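Two evenings at the Loltholm winter theatre

I had wanted to see a show in Loltholm for a long time, and this September I finally went. The town is small, but in the season its old theatre is full almost every night. I bought my ticket at the door for 70 crowns, which I find very fair for a seat in the fourth row.

The play was called Nair. It is a musical about a ferry and the families who wait for it, and it lasts over 90 minutes without a pause. I did not understand every song, my ear is still slow for the dialect, but the singing was so clear that I could follow the story. The second half is stronger than the first.
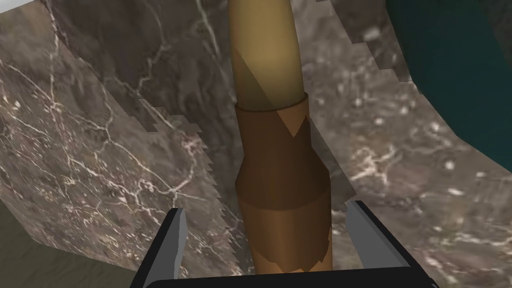 Annick Sabatier wrote to me that she found the first half the better one, and that the ferry song alone was worth the journey. She also advises sitting on the left, as a pillar hides part of the stage from the right.

I must agree about the pillar. On my second evening I sat on the right and missed the whole scene with the lamps. Please ask at the desk before you pay, they are friendly and will show you the plan of the seats.

After the show I walked back to my rented flat by the harbour. The last bus leaves before the actors have finished bowing, so bring good shoes.
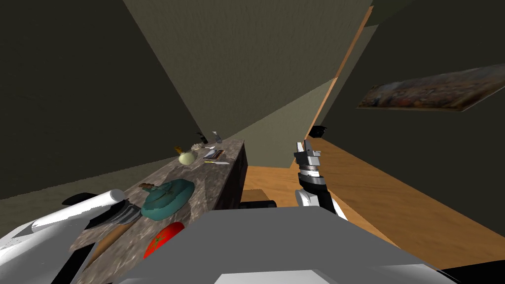
Tomato and teal pot on the worktop, Loltholm

Next month I hope to see the dancers at Nengate, if there are still tickets.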